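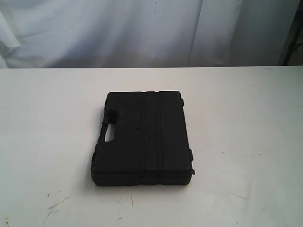
Follport Carry Case, Black: Bench Review

Category: tool storage
Part number as listed: 2484
Tested with: Lindthorpe precision driver and bit set
Reviewed by Iker Ibarra

Scope

The Follport is a molded hard-shell case sold without contents. I bought one in February to replace a zip pouch that had worn through at the corners. The pouch had carried a driver handle, a bit rail, a short extension, feeler gauges and a small torque adapter, and every one of those items had scratched at least one of the others. I wanted a rigid shell that would lie flat on a bench, carry in one hand and fit on a shelf between other cases.

This review covers the case only. The Lindthorpe set is mentioned where it affects fit.

Shell

Black plastic with a matte finish. The lid is mostly smooth and flat and the corners are rounded to a gentle radius. A band of parallel ribs and grooves runs across the lid and divides it into a larger panel on the handle side and a narrower one beyond. The ribs stiffen the lid noticeably. Pressing with a thumb in the center of the large panel produces a small deflection, and pressing the same way next to the ribs produces almost none.

The large panel is the right place for a label. Vinyl tape from a standard label printer has stayed down through two months of handling. Paper labels lifted at the edges within a week. Do not label across the ribs, as the adhesive only contacts the high points.

The matte finish hides scuffs well and shows dust badly. A damp cloth clears the flat areas. The grooves need a brush, and anyone working with drywall or sanding dust should expect to clean them regularly.

Handle

The handle is formed into the short side of the shell, with an elongated oval cutout behind the grip bar. I prefer this to a hinged handle. There are no pins to lose and nothing folds down onto the knuckles. The grip bar bulges outward slightly and has small ridges for the fingers, which help when the hands are oily.

Because the handle is on a short side, the case hangs with its long dimension vertical. This has two consequences. The first is clearance: on stairs, a shorter person will find the far end close to the step. The second concerns the contents. Anything not held in a rail or foam slides to the end away from the handle. With the Lindthorpe set in its own insert, nothing moved. With loose hex keys added, they were in a heap after the first trip to the van.

The cutout also works over a wall hook. A round hook is better than a flat bracket, which leaves the case sitting at an angle.

Closure

The lid and base meet at a seam that stays even along the near edge. I checked mine with a feeler gauge and found slightly more gap at one corner, not enough to matter for tools. The case is not sealed and the listing does not claim otherwise. Fine dust will get in over time. Small instruments that need to stay clean should go in a bag inside the case.

The closing hardware is black like the rest of the shell and stands only a little proud of it. The low profile is good for shelving, as the case slides in and out beside its neighbors without catching. It is less good for gloved hands. With thin nitrile gloves I had no trouble. With insulated winter gloves I took one off each time.

Closing action is firm and the click is easy to hear. I logged 1262 open-and-close cycles on the test unit, most of them done in batches during the evening, to look for whitening or cracking at the stressed areas. There was none. The closing force dropped a little over the first few hundred cycles and then stayed where it was. The case has not opened in transit.

Interior and fit

The base is a plain cavity. No foam is supplied. I cut a sheet of closed-cell foam to suit and glued it at the corners – contact adhesive held, hot glue released after a cold night in the van. The Lindthorpe insert dropped in with a small margin at one end, which I packed with an offcut.

Lid clearance is the limiting dimension. A standard screwdriver handle fits lying down. A ratchet with a thick head does not, unless the foam below it is cut away fully. Measure the tallest item before buying.

Stability

The case lies flat when closed and does not rock on a level tabletop. I can write on the lid, with the caveat that the ribs get in the way of a full sheet of paper. Opened, the lid rests back without tipping the base, provided there is some weight in the base. Empty, it lifted at the front.

Compared with the Murkavano

The Murkavano case I used for several years has a separate handle fixed to the long side. It carries level and keeps loose contents in place better. Its handle pins also loosened twice, and the handle adds height on the shelf. For a fitted set I would take the Follport. For mixed loose tools I would stay with the Murkavano.

Points for

One-piece handle with no hardware to fail
Stiff lid at the ribbed section
Low-profile closing parts, good on a crowded shelf
No change in the shell after cycle testing

Points against

Hangs vertically when carried, so loose contents shift
Grooves in the lid collect dust
No foam included
Awkward in thick gloves

Verdict

A competent case for a fitted tool or bit set, and a poor one for loose items. I have since bought a second for drill bits and cut the foam for that one deeper at the handle end. Buyers who need a dust seal should look at a gasketed model and accept the extra weight.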